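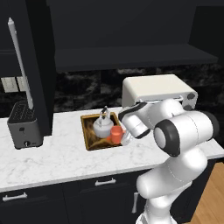 Puvora Kitchen Trainer: Progress Report to the Lorketent Fund

July 14, 2021
By the Skolbridge project office

Home | Projects | Reports | Partners | Contact

Print this page | E-mail this page

Where we are

Thank you for your patience with us this spring, and for the kind note that came with the second payment. It went up on the wall by the coffee machine! We are glad to say that Puvora, the practice kitchen for robot arms that you have been helping us build, is now something we can hand to other people, and a few of them have even handed it back with comments.

As you'll remember from the proposal, the idea is a simulated kitchen that a small lab or a technical college can run on its own computers, so that students can try out arm control long before they get near real hardware (or real crockery). Most of this period went into the sink tasks. Sinks were the thing our test schools asked for over and over, and we had put them off for longer than we should have. The current layout has a small square basin in a white marble counter, with a kettle and an orange-red mug sitting down inside it and a clear glass standing at the right rim. The arm comes in from above with its gripper pointing down, and the glass is very close to it, so a careless approach path gets found out quickly.

The glass gave us more trouble than everything else put together. Drawing it so that it is see-through but still readable to a vision program took two of us the better part of a month, and we are still not fully happy with it against the pale counter. The kettle was easier, although its arched handle needed its collision shape redone twice before a grasp would hold.

What was delivered

The release that went out to the test schools has 24 tasks, up from 14 in the last report. Cabinet and drawer handles are included as well, and the toaster and toaster oven are in the kitchen as objects to steer around. We had hoped to have the toaster oven door opening by now. It doesn't yet, and we have moved that work to the next period.

We ran each of the sink tasks 200 times with the sample controller we ship in the box. Picking up the mug succeeded in over 70 percent of runs, which pleased us very much. The kettle is well behind that, mostly when the mug is resting in front of it, and we would like to fix the sample controller before we quote a figure for it.

The Lengyel workshop

We spent two very full days at the Lengyel training center installing Puvora on the classroom machines. The install guide turned out to be a good deal too hopeful about older graphics cards, and we rewrote that chapter on the train home. The instructors were generous with their time and sent us off with a long list, the top item being a plain reset button that puts every object back where it started. It is in now, and we wonder how we ever managed without it.

Money and schedule

Spending is in line with the budget, apart from travel, where we are a little under. With your agreement we would like to move the difference into support hours for the test schools, who write to us more than we had planned for (we are happy that they do).

The toaster oven door, the improved kettle grasp and the teacher's handbook are all due in December. A draft of the handbook's first chapters can be sent to you sooner if you would care to read along, and we would be grateful for your remarks on it.

Print this page | E-mail this page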